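Ticket: bottle regrasp, wrong hand leading on handover
Project: Plavton bimanual
Opened by: Itsuki Hirose
Assigned to: Hannelore Kröger
Priority: medium
Status: closed, with one follow-up

Opening report (Itsuki)

Two-handed bottle handling is unreliable under the new policy. I ran 52 trials with the standard start (bottle upright on the desk, fridge to the right of it). In 24 of them the second hand arrived before the first had settled, and the run stopped itself on the wrist force limit. No drops, no damage. The stop is doing its job, and I'd like to stop needing it.

Same checkpoint is fine in simulation. Same checkpoint is also fine on the real robot if I slow everything to half speed, so I don't think the grasp poses are wrong. Logs are in the Plavton folder under my name.

To reproduce: load the Gaketti controller, full speed, any bottle with liquid in it. Empty bottles don't trigger it nearly as often.

Reply (Hannelore)

Lovely report, thank you, especially the bit about empty bottles! That is a really good clue. Before I touch anything, could you check three things for me:

1. Is the head camera timestamp taken at exposure or when the image reaches the planner?
2. Are both arms reading from the same clock?
3. Does the stop happen if you lock the left arm and only move the right?

Reply (Itsuki)

1. On arrival. I had assumed exposure, so that's one surprise already.
2. Yes, same clock. Checked twice.
3. No stops at all with the left locked. I only did a short set of these.

Reply (Hannelore)

Right, then I think I know roughly where we are. The policy predicts both arms in one chunk of actions, and the chunk gets stretched or squeezed when the image is late. Both arms get stretched by the same amount, which sounds harmless, but the arm carrying the load lags a bit more than the free one. So the free hand turns up early. Half speed hides it. An empty bottle hides it too.

What I'd like to try is the phase method from the Chiu branch. Each arm keeps its own progress value between 0 and 1, and the second hand isn't allowed past its approach point until the first hand's value says "holding". It's a small change in the code and I've been wanting an excuse to run it on hardware for ages — so please forgive me if I'm a little too pleased about your bug.

Head camera views from the robot at the desk and fridge:
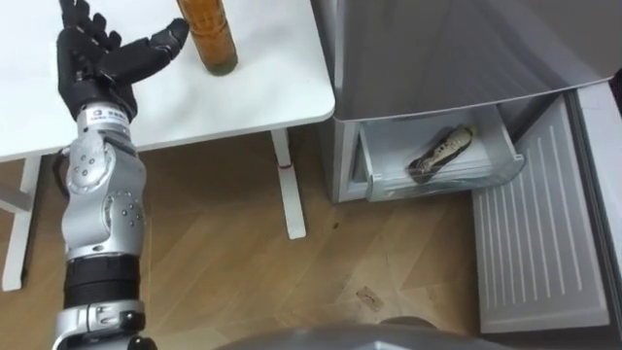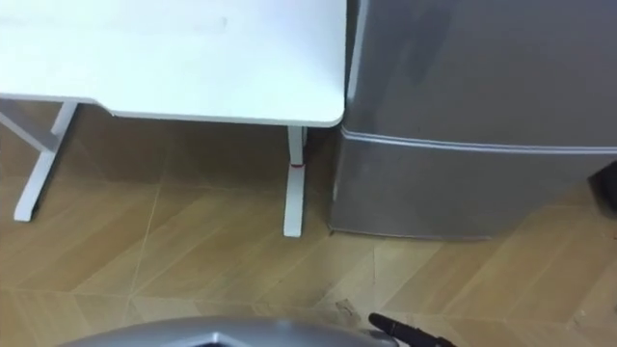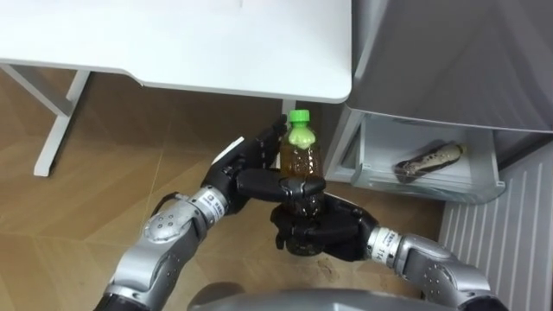

Reply (Itsuki)

Branch built without trouble. One snag on loading: the controller complained that the phase field was missing from the old recordings. I filled it in using the wrist force signal (anything over the contact threshold for a steady stretch counts as holding) and then it loaded. Is that a fair way to do it, or will it come back to bite us?

Reply (Hannelore)

Fair for now. It will be wrong for very light objects, where the force never gets over the threshold, so put a note in the readme. For bottles it's fine. How many recordings did you manage to label?

Reply (Itsuki)

132 labelled. The remainder had dropouts in the wrist signal and I left them out. Retraining overnight.

Update, 9 February 2021 (Itsuki)

Results, and I'm very happy with these. 100 trials at full speed, same start as in my first report, full bottles. Four stops on the force limit. The old policy was stopping on nearly half!

Of the four, two were the labelling problem Hannelore warned about, or something that looks just like it: the first hand had the bottle but its progress value stuck short of holding, so the second hand waited politely until the timeout and then went in anyway. The other two I can't explain yet. They came one after the other, which makes me suspect the network and not the method.

The runs also look different when you stand next to them. The first hand closes, there's a tiny pause, and then the second one comes in as if it had been asked. I watched far more of them than I needed to.

Trial length went up slightly because of the pause. I haven't tried to tune it.

Reply (Hannelore)

Oh, this is brilliant. Four! I'd have been content with a dozen.

A few comments on the details. The "goes in anyway" after the timeout is my doing, it's the default on the Chiu branch, and it's a poor default for hardware. Please set it to hold position and raise a warning. The switch is in the same settings block as the approach point.

For the write-up, we should run the comparison again with the timestamp moved to exposure and the phase method turned off. At the moment we can't say how much of the lateness would go away with proper timestamps alone. I suspect a fair amount but not the loaded-arm lag, and it would be a much stronger result if we could show the two separately. Keep the start positions from your first set so the numbers can go side by side.

Also, Fekard have the same controller on their arms and have been asking about this. I'd like to send them the labelling script once the readme note is in.

Reply (Itsuki)

Timeout changed to hold and warn. Readme note added, with the light object warning at the top. Script is ready to go to Fekard.

I'll book robot time for the timestamp comparison in March. Opening a separate ticket for it and linking the two unexplained stops there, with the network logs attached.

Closing this one. Checkpoint saved as the new default for bottle tasks, and the old one is kept under archive in case anyone needs to go back.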